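Notebook, November, bindery end of the workshop, started after lunch

Proof three of the Gazi novella is back and it's so much better than two! I'd more or less given up on the cream stock (it drank the ink last time and every lower-case e filled in) but Farzana Paul talked me into one more go with less impression, and the page has come up crisp. I read the whole first chapter standing at the bench when I was meant to be checking the margins. The lighthouse bit still gets me.

Page count now stands at 300 exactly, after we cut the reader's letter at the back. That makes life easier for sewing. The blurb is another matter. Farzana's version gives away the brother in the second line, mine gives away nothing and sounds like a train timetable, so we've agreed to sleep on both and try reading them aloud tomorrow. 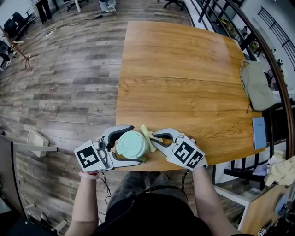
Cover colours next, and I keep changing my mind. Lulby sent over their swatch book and I've marked two greens, a mossy one and a bluish one, and I like neither as much as I did this morning. What I'm after is much nearer the pale mint of that round-lidded container, against the orangey brown of the table top, with the brown kept for the spine and the lettering. It's a quiet green. The book is a love story between two people who hardly speak, so quiet is right, though Katach (our sales people, bless them) will want it louder for the shop tables.

Asked Lulby whether they can mix to match. Answer: yes, for a charge, and only if we order enough cloth for the full run. The full run is 496 copies and I'm not sure we need all of them in cloth. Could do paper over boards for most and keep the cloth for the signed ones. Farzana says decide before the endpapers are cut, and she's right, and I haven't.

Giveaway. We had 1,557 entries for the last one, far more than we could sensibly read, and I don't want to ask people to write a sentence about their favourite opening line again unless someone's going to enjoy the sentences. I did enjoy around 40 of them, mind. This time: name and postcode, draw at the end of the month, signed copies to the winners and a bookmark for anyone who joins the mailing list.
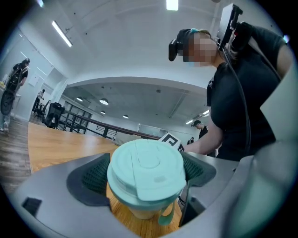 Bookmarks, then. I want a ribbon loop at the top, and Trustalard can only do a flat tassel or a cord, neither of which sits nicely in a thin book. The mint strap hanging down off the side of that cup is the sort of thing I mean, same green as the lid and just a simple loop. I've drawn it badly on the back of proof two and pinned it over the guillotine. If Trustalard still say no I'll cut ribbon myself, I've got the patience for a few dozen and then I'll be begging for help.

Still to do: ring Lulby back about the green. Second blurb, shorter. Ask the author if she minds "novella" on the front or would prefer "a novel", she's gone back and forth on it. Check page 112, there's a full stop floating off by itself. Glue pot needs a new brush, the old one is shedding into everything.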